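Data collection / Manipulation / Tutorials

Recording shelf-pull demonstrations with a side camera and a wrist camera
By Tamsin Bolger, September

These are the steps we follow to record book-extraction examples for the Flovus policy on a Franka arm. They assume the arm is installed, the emergency stop has been tested, and you can already drive the gripper by hand controller. Each example is one episode: the arm approaches a shelf, grips one book, pulls it out and stops. Two video streams are saved along with the joint readings and the gripper width.
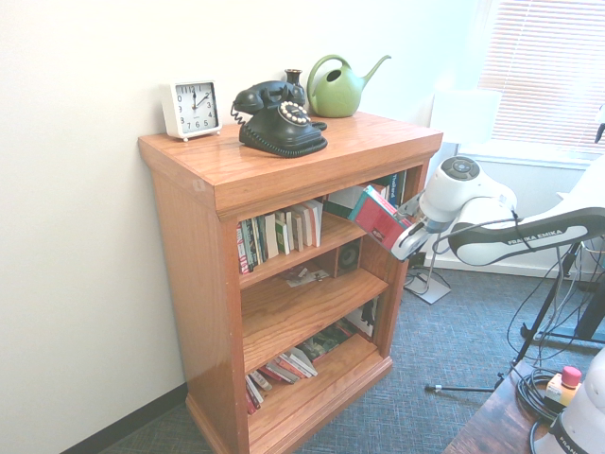
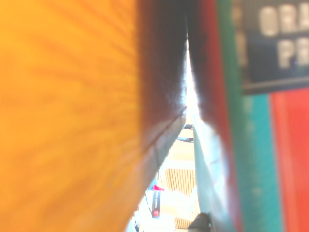
1. Fix the side camera first

Mount the side camera so that the whole bookcase and the last two links of the arm stay in view through the full pull. Lock the mount and mark the position of its feet on the floor with tape. Turn off auto exposure. If there is a window nearby, set the exposure with the blinds in the position they will have all day, and do not touch them between episodes.

Record one reference still per session and name it ref_side. When a later session looks wrong, compare its still against the first one before changing anything else. A shift of a few pixels is acceptable. A shift you can see without overlaying the stills means the session gets a new calibration.

2. Set up the wrist camera

The wrist stream is the one the policy depends on during the last part of the approach. At that distance a book cover can fill half the image and will be out of focus. Leave it that way. We tried refocusing the lens for close range and lost the shelf during the approach, and the trained policy then missed the gap between books more often.

Check three settings before recording:

Focus: fixed, set at the distance where the approach begins.
White balance: fixed, same value as the side camera.
Frame rate: identical to the side stream. Mixed rates can be resampled, but the Manninen loader will reject the episode by default.

3. Prepare the shelf

Choose the target book and write its label in the episode sheet before you move the arm. Vary the neighbors. A book with a free side is a different task from one held tightly between two others, and the set needs both. Let some books lean. Objects on top of the bookcase can be changed between blocks of 20 episodes, never inside a block.

Do not straighten the row after every pull. Put the target back by hand, leave the rest where they ended up, and start again.

4. Record the episode

Start both streams, then wait one second before moving. Approach in one continuous motion if you can. Close the gripper at low force, pause briefly, and pull along the depth of the shelf. Thin paperbacks bend if the pull starts before the fingers have settled.

If the book slips, keep recording. Regrip once. If it slips again, stop and mark the episode as failed. Failed episodes are kept in a separate folder and are used by the success classifier, so please do not delete them. Mireille Chauvin lost most of a morning restoring a folder that had been cleaned up for tidiness.

5. Label and check

Each episode needs four fields: target label, side clearance (free or tight), outcome, operator. Enter them right away. Driltier will fill in the timestamps and match the two streams by clock. Any episode with an offset of more than two frames is flagged and should be opened by hand.

Play every flagged episode at half speed. The usual cause is a late start on the wrist stream, and trimming the first second fixes it. If the offset grows during the episode, the stream has dropped frames and the episode cannot be used.

6. How many to collect

Our target was 3000 episodes. After checks we had 2526 usable ones, of which 375 were held back for evaluation. Split by session, never by episode. Two pulls from the same block look nearly the same, and a random split will give you an evaluation score that means very little.

Didier Pichon has asked whether the tight-clearance pulls should be weighted more heavily in training. We have not tested this yet. The loader accepts a weight column if you want to try it, and an empty column is read as one.

Known problems

Glossy covers can saturate the wrist image at some angles. Lower the exposure slightly for the whole session and note it in the sheet.

Cables running along the arm need enough slack for the full wrist rotation. Check this by moving the arm slowly to the end of the pull with the gripper open before the first episode.

The label field does not accept commas. Use a hyphen.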